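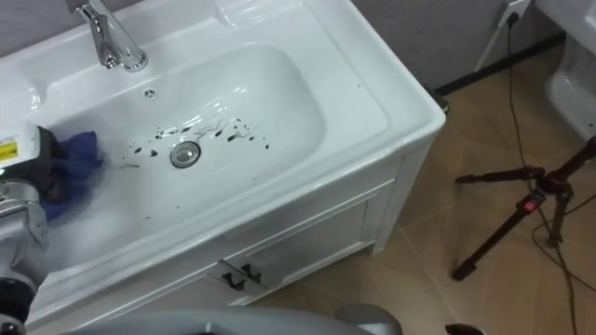 Search this list Search All messages Go

Subject: Re: Rolent's "final" teaser and the November date
Date: September 14, 2018

> Have you all seen it yet?? Rolent put up a clip last night, eleven seconds, just her
> walking down a corridor in the silver coat and then she turns round and
> winks. Caption says "soon, my loves". There's a fan page on Drerkex that says
> it means the album is out in November and there's a tour with it, and that
> the Janside Hall date is as good as booked. I am beside myself. I vote we
> get the coach deposit down now before the prices go up like last time. Who
> is in?

I've watched it, and I'd keep your deposit in your pocket for the moment.

I don't want to spoil anyone's fun, and yes, the coat is lovely. But what have we been given? A corridor, a wink and the word "soon". We had "soon" with the last single and it took the best part of a year to turn up, and when it did it was the same song she'd been playing live all along with a different middle bit. We had "soon" with the perfume as well. Has anyone here ever smelled the perfume?

As for the Drerkex page, I went and had a look at where the November idea comes from. They say they got it from a "source close to the singer". The source turns out to be another fan page, which got it from a comment under the clip, and the comment is a question. Somebody asked "November??" with two question marks, and by the time it had been passed along it had lost both of them. The same page told us in spring that she was secretly married to the drummer from Lazăr, with a blurry picture of two people outside a bakery. I'm still waiting for the follow-up to that one.

Janside Hall is what really makes me doubtful. It holds 2,000 if you count the standing bit at the back where you can't see. She filled a place far bigger than that on the last tour, so why would she come down to Janside? I rang the box office this morning about something else and asked while I was on. The woman said she had heard nothing, and she sounded a bit tired of being asked. I know they'd be told to say that either way. Still, there is no gap in their listings that I can find, apart from 2 nights which the panto people usually take for rehearsing.

I'd also go easy on the "everyone's talking about it" line. When I looked, the post announcing the tour had 631 comments, and a good half of the ones I read were the same few people arguing over whether the coat is the one from the awards do. (It isn't. That one had a belt.)

About the coach. Last time we paid early we lost around 7 pounds a head when the date moved, and it took until after Christmas to get the rest back. I was one of the ones chasing it and I don't fancy doing it again on the strength of a wink. If her own site puts up a date with a venue next to it, I'll be first in the queue and I'll do the ringing round for the coach myself. Until then I'm out.

One more thing while I'm being miserable. Please can people stop forwarding the "leaked track list" to the whole list? I've now had it three times and it's different each time. The newest has a duet with Lazăr on it, who as far as I know split up before the summer, and one of the song titles is plainly a line from an advert for sofas.

If anyone has something from her label, or a ticket page that works when you click on it, do send that round. I'd like to be wrong about this one.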